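Boletín interno de Arkine
Compras y equipamiento

Presupuesto de pinzas de mano: qué se pide ahora y qué queda para julio

El plan de equipamiento del laboratorio de manipulación ya está cerrado en su primera parte. Incluye pinzas de mano, cables, soportes de mesa y recambios de mordazas. Los brazos quedan fuera de este pedido y se discutirán aparte, cuando Clesden mande la oferta revisada.

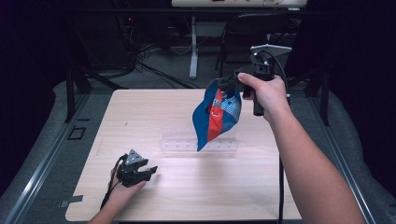

Valentyna Onyshchenko
Planificación de equipos, Arkine
2024-02-05

La petición original hablaba de pinzas sueltas. La hemos cambiado a parejas, porque las tareas se hacen con una en cada mano y comprar unidades impares deja puestos a medias. Cada pareja de Drirkura sale por 800 euros sin cables. Hung ofrece un modelo parecido por 600, pero el plazo de entrega es más largo y las mordazas no son intercambiables con las que ya tenemos en el almacén. De momento seguimos con Drirkura.

El cableado va en línea propia. El año pasado se cargó a material de oficina y luego no hubo manera de saber cuánto se había gastado. Son 427 euros para todos los puestos, con repuesto incluido. Quien necesite una longitud distinta de la estándar debe indicarlo en el formulario, en la casilla de observaciones.

También hay una partida pequeña para objetos de prueba: bolsas de aperitivos, gorras, expositores acrílicos y cosas por el estilo. No hace falta pedir tres presupuestos para esto. Basta con el tique y el código del proyecto. Los envases arrugados y las prendas se siguen usando mientras aguanten; pedid lo que falte y no juegos completos.

Sobre los recambios, Mamta Maurya ha revisado las hojas de mantenimiento y propone pasar de un juego de mordazas por pareja a dos. Las piezas que más se cambian son los dedos, y después los casquillos de las articulaciones. La propuesta sube la partida casi 62 euros por puesto. Está aceptada para los puestos que trabajan con tela y pendiente para los demás.

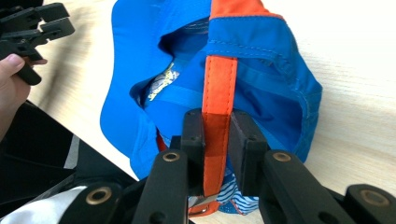
Gorra azul con cinta naranja, sujeta con una pinza de mano.

Para julio quedan las alfombrillas, las sillas y la ampliación de los perfiles de aluminio. Si algún grupo piensa mover mesas antes, que avise a Planificación, pues las medidas que tenemos son las de la distribución actual.

Los formularios se entregan en la carpeta compartida de Compras. Los que lleguen sin código de proyecto se devolverán sin tramitar.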